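Inherited books you can't read — keep, sell, or learn?

Board: Reading Room > Shelves and Storage

maple_and_rye
Hello everyone, long-time reader of this board and a very occasional poster. My uncle passed in February and I've taken on his books, which came to 2,249 by the list he kept himself (he typed it, bless him, and then corrected it in pencil for years afterward). Most of it is easy enough. Mysteries, gardening, a shelf of railroad history that my cousin has already spoken for. But he worked overseas as an engineer for a good part of his life and he brought home a lot of technical books in Chinese, and I don't read a word of it. My aunt says he used to sit with them in the evenings the way other men sat with the newspaper.

I have room for maybe half of everything. The sensible part of me says the ones I can't read should be the first to go. The other part keeps taking them out and turning the pages. What did you all do, if you've been through this?
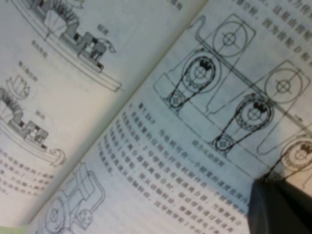
One with drawings in it, Chinese text throughout.

pagecorner
So sorry about your uncle. I went through this with my grandmother's Hungarian cookbooks, and my advice is to wait. Put them in boxes, write on the boxes, and leave them be for a year. I gave away two cartons in the first month because I was tired and wanted the hallway back, and I still think about one of them — a fat little thing with her handwriting all down the margins. I couldn't read that either, but I'd have liked to have the handwriting.

Vornthorpe
I'll be the grump. A book nobody in the house can read is taking up the space of a book somebody could. Technical books especially, they go out of date, and the people who'd get some use out of them get fewer every year. Find them a home now while there's still a reader for them. I say this as a man with a basement full of things I was going to decide about later.

pagecorner
Vornthorpe, you've told us about that basement before and I notice you haven't emptied it!

Vornthorpe
Guilty. But I'm right anyway.

Irham
I'd come down somewhere between the two of you. Is there a university near you with an engineering department, or a Chinese community center? Ask before you carry anything over, because a lot of places won't take donations without a list. Your uncle's list will do most of the work for you there. I'd send it with the titles you can match up and let them pick. What they don't want, you haven't lost anything by asking.

And do look through every one of them before it leaves. My father kept photographs, receipts and on one occasion a pressed fern in his.

maple_and_rye
Thank you all, this is so kind. I hadn't thought of asking whether they'd want the list first, and I'll do that. No ferns yet, but I did find a bus ticket and a recipe for pickled beans in my aunt's hand, which made her laugh when I read it to her over the phone.

What I've been doing is going through a few each night after supper, and I've started trying to sort them by subject, which is a funny thing to do when you can't read the titles. So far I'm going by the pictures and the math. The ones with formulas in one pile, the ones with drawings in another. Some have both and those go on the chair.

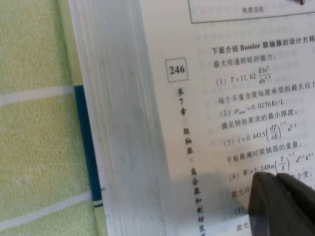 Sorting by subject when you can't read the subject

Lorraine Costigan (moderator)
I've split this off under its own heading since it's a question we get fairly often, and I didn't want it buried. The condolences and the keep-or-sell talk can carry on alongside, I don't mind a bit of wandering.

My own two cents: go by the copyright page. Even in a language you can't read, there's usually a block of small print at the front or back with numbers in it, and if there's an ISBN you can type it into a library catalog and often get the title and subject back. Older books may not have one. For those, a phone translation app pointed at the title page will generally get you close enough to know whether you've got bridges or bookkeeping.

Tavares
Seconding the app, with a caution. I used one on my wife's mother's books (Portuguese, and we do have people in the family who read it, so we could check) and it was very good on the covers and pretty comical inside. Don't let it talk you into throwing anything away.

Vornthorpe
Or ask a student. Offer lunch and 30 dollars and you'll have the whole pile sorted in an afternoon, by a person who knows what they're looking at.

pagecorner
Well now, that's a good idea, and from Vornthorpe too.

maple_and_rye
I tried the app last night! It did better on headings than on the small print.
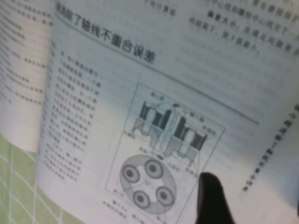
The heading on this one is something to do with axis misalignment error.

Irham
Sounds like machinery to me, or surveying possibly. I'd put it in with the engineering and let whoever takes the list sort it out from there.

Peveo
Coming in from the other side of this. I inherited 1,000 or so — no, I should be honest, it was 1,000 on the nose, my brother and I stopped there and he took the rest — and I kept 3 that I can't read. They're in Finnish. I chose them for the paper and for how worn they were, figuring the worn ones were the ones he loved. I've never regretted those, and I've never missed the others either. So you might both be right.

maple_and_rye
Peveo, I like that very much. I think I'll ask my aunt which ones she remembers him holding. She's coming up to stay with me for a bit, and she can sit in the good chair while I bring them to her.

Vornthorpe
Fine, keep the ones she picks. But send the list out this week.

maple_and_rye
Yes sir. Typing up the email now.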